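Grovdale Flats Finish Cable and Side Table Refit

Work on the living rooms at Grovdale finished on Saturday, closing out a refit that covered 533 rental units in 11 buildings. The job was limited to the corner by the wall outlets: check the plates, shorten or reroute loose cable, and put a small round side table where tenants can set down a remote.

Gremora, which manages the flats, kept the existing wall plates. Each living room has a two-port plate for the signal line and a power outlet mounted directly beside it, both set well above the baseboard. The cable leaves the signal plate, hangs along the wall and runs behind the table. Gremora left the slack in place so that the table can be pulled out for cleaning without straining the plug. 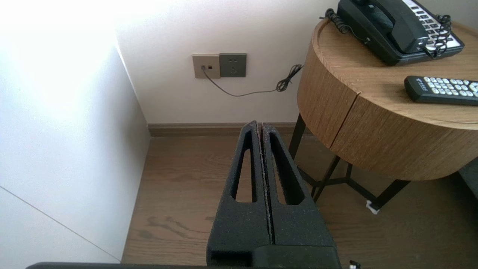 Rocío Cisneros would have preferred a clip on the baseboard. A hanging loop catches dust and gets hooked by a vacuum hose, she said, and a single clip at floor height would hold the line flat and still leave enough slack to move the table. She has asked Gremora to add one on request.

The manager said clips will be fitted where tenants ask for them. Adhesive types are ruled out on the painted wall, and screws may go into the baseboard only.

The tables come from Kemppainen and have a round wooden top with a smooth, rounded rim. Corners were the main complaint about the earlier square model, which stood in the walkway and marked the cabinet sides. The top is large enough for a remote with a full set of number keys – the type most tenants still use – and leaves room for a cup. 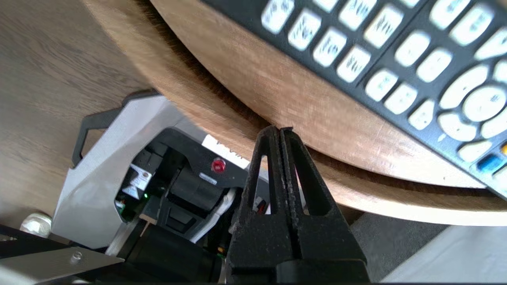

Outlets and remaining work

Electrical checks were done by Cusivier as each room was cleared. The firm tested 2927 outlets across the site and replaced those that failed. Plates of different colors were left side by side where both were sound, so a beige signal plate next to a dark gray outlet is normal and need not be reported.
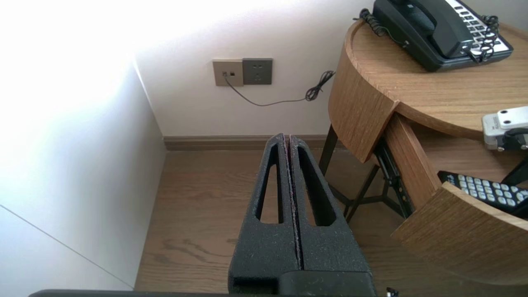 Tenants should keep the open port free of dust and should not paint over the plates. Furniture may stand against the wall as long as the plugs are not pressed. Two items remain on the list: touch-up of scuffed baseboards and a second delivery of tables for the ground-floor units, due in June.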